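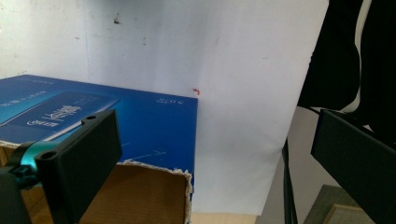

I have been trying to learn to write letters again. Proper ones, on paper, with an envelope and a stamp that I have to go and queue for because I never have any in. It started in October when I was clearing the drawer under the phone and found a bundle from Kanokwan Chantharasri, who I shared a flat with in Kiltgate when we were both broke and thought we were terribly grown up.

We wrote to each other for years after I moved out. Hers were wonderful, all over the place, with bits added up the margins and arrows telling you to turn over. She'd start one on the bus and finish it in the bath (you could tell, the ink went). And then we both got email and stopped, which is daft when you think we had all that extra convenience and used it to say nothing at all.

So I sat down that evening with a pad and a biro and wrote "Dear Kanokwan" and then looked at it for ages. What do you say? My handwriting has gone to pieces, for one thing. My hand ached after half a page! I used to fill exam booklets with this hand. And I kept wanting to go back and fix sentences, so the first attempt had so much crossing out that I binned it and the second was so careful it read like something from the council.

The third one I just let go where it liked. I told her about the damp patch in the hall, and the new people at number 2 who practise the trombone with the window open, and how the bakery on Solheim Street has changed hands and the cheese scones are smaller but better. I asked after her mum. I put in a bit about the film I'd seen and couldn't remember the title of, and left a gap for her to fill in and post back to me. Four sides, in the end, and I was quite sorry to stop.

Then of course I had no address. Well, I had one, but it was from three moves ago. I ended up messaging her cousin, which felt like cheating, and she sent it straight back with a row of exclamation marks. It's in Pluda, right up the hill past the reservoir, and when I looked it up I got rather lost wandering up and down her road on the map. I think hers is the one with the yellow door but I haven't asked.

I posted it on the Monday and then behaved like a teenager. I was listening for the letterbox by Wednesday, when the poor thing can hardly have got there. A week went by, and then another, and I'd decided she thought I'd gone peculiar. And then I came down one morning and there it was on the mat, a fat cream envelope with her enormous looping K on the back flap!

She'd answered everything. The trombone people made her laugh so much she read that part out to her husband. Her mum is well and has taken up bowls and is apparently a menace. She had filled in the gap with three different films, all wrong, and then written a long and very cross paragraph about one of them. Up the side of the last page, with an arrow, it said "I still have your blue casserole dish", which I'd blamed on my sister for the best part of my adult life. (Sorry, Jen.)

I've got a few of these on the go now. There's my old neighbour who moved to be near her son, and an aunt who has always written back to anyone who'd write to her first. I've also treated myself to a pad of Grullidon paper, the thick sort with a bit of tooth to it, and a fountain pen that leaks on my middle finger. I tried typing one out when I was in a rush and it came to 3852 characters, according to the little counter at the bottom, and the minute I saw that number I went off the whole thing. I copied it out by hand the next night with a glass of wine and it was a different letter by the end.

If you fancy having a go, don't wait till you've got news. I did that for years. The nicest bits in all of those old ones from the drawer are what she'd had for tea and who had been rude to her in the post office. And don't do a draft, you'll only tidy it up. Write on both sides, put the date at the top so they can laugh at how long it took you to post it, and ask them at least one thing they'll have to answer.

I still haven't worked out the film, by the way. It has a lighthouse in it, and a man who keeps bees, and somebody sells a boat near the end. Kanokwan says I've dreamt it. Answers in the comments please, or on a postcard if you've caught the bug.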